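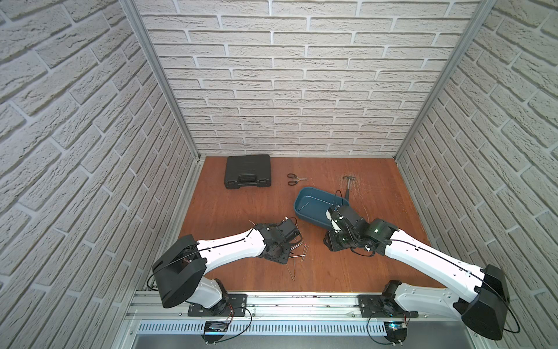
Toshiko Hoshino has spent most of the spring swapping fingers on grippers, and she can talk about it for as long as you let her. She works at Plirkavico, where two arms share one rail and, these days, one very awkward job: nails. Loose ones, thin ones, scattered on the wood floor near a shallow blue tray. "Everybody tests with blocks," she says. "Blocks are easy! A nail lies flat, it rolls, it hides under another nail, and then your finger pushes the whole pile away from you."

Her comparison has two contenders, a stiff finger she calls Bolto and a softer one named Shimada, after the street where Rin Okabe sketched it last December. Each gets 50 tries at a single nail, then 50 more at a pile. On single nails Bolto managed 138 pickups over three rounds - better than she had hoped. In the piles it dropped behind, and Shimada, slower by around 15 seconds a try, kept plugging along.

"I was rooting for the soft one," Hoshino admits. "Then I watched Bolto pull a nail out from under two others and I yelled so loud that Noboru came in from the hall."

Noboru Sasaki looks after the controllers. He wanted to talk about wrist angle, and did, happily. Coming in at 90 degrees to the floor looks tidy, he says, but a little tilt gives the fingertip an edge to catch. "We lost a week to that. A good week, though - I learned more from it than from the manual."

Next up are the camera tests, with Reijo Sjöberg bringing two to try from Sarside. Shiny metal gives their current one trouble, and Hoshino can't wait to see what changes. "Ask me again after the scissors," she says.

Search this site
Enter keywords Go

Recent items
Choosing a wrist camera for small parts
Soft fingers, six months in
Masanobu Sasaki on cable routing

Contact | Copyright Plirkavico | Back to top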